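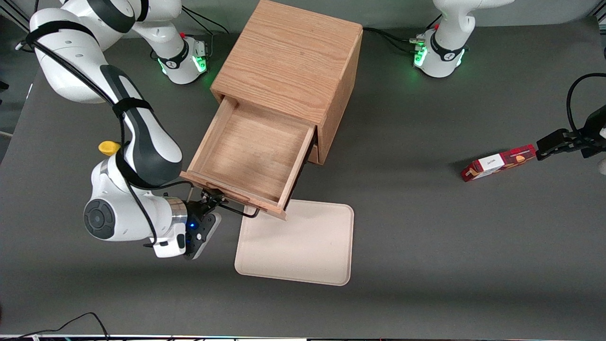 *A wooden drawer, open. Drawers hold a growing share of the dry goods kept in small homes.*

# The Pantry Returns to Koltuvport

When the Skurkoretti apartments were planned, the pantry was left out. The drawings gave each kitchen a sink, a range, a refrigerator and a single run of wall cupboards, and the floor area saved was added to the living room. The building has 234 homes. In most of them, flour and rice have been kept ever since on top of the refrigerator, where the air is warm and the reach is awkward.

The Thammasiri Housing Association, which manages the building, began a review of kitchen storage last January. Residents were asked where they kept their food, how often they threw it away, and what they would change if the walls could be moved. The walls cannot be moved. The replies nevertheless gave the association a clear view of how its kitchens are used, and the answers differed a good deal from the assumptions behind the original plans.

Older tenants reported that they had stopped using the upper cupboards altogether. Families with children used them for items they wished to keep out of reach, chiefly sweets and cleaning supplies, and often on the same shelf. Several households had moved their canned goods to the hall closet. One had given over a bedroom dresser to tea, sugar and preserves, and asked that it not be taken away.

The association has now approved a trial of deep drawers in place of the lower cupboards. The units are supplied by Dutico, a cabinet firm with a workshop near the harbor, and are made to fit the existing openings so that counters and plumbing stay where they are. Each home in the trial receives 3 drawers. The cost, including labor, is $2,000 per kitchen, of which the tenant pays nothing.

Drawers have one practical merit over a cupboard of the same size: the contents can be seen from above. Packages at the back of a deep shelf tend to stay there until they have expired. In the survey, opened bags of flour and stale cereal were the items most often discarded, followed by spices bought for a single dish. 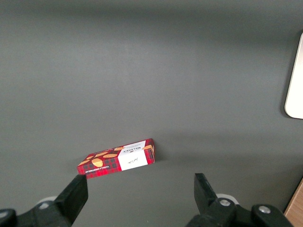 **May tenants outside the trial install drawers at their own expense?**

Tenants may do so with written consent, provided the work is carried out by an approved contractor and the original doors are kept in storage. A refundable deposit of $500 applies.

The association will inspect the trial kitchens after one winter, when condensation along the outer walls is at its worst. Homes on the north side have been included for that reason. If the drawers remain sound, the remaining kitchens will be fitted floor by floor, beginning at the top of the building, where the cupboards are oldest.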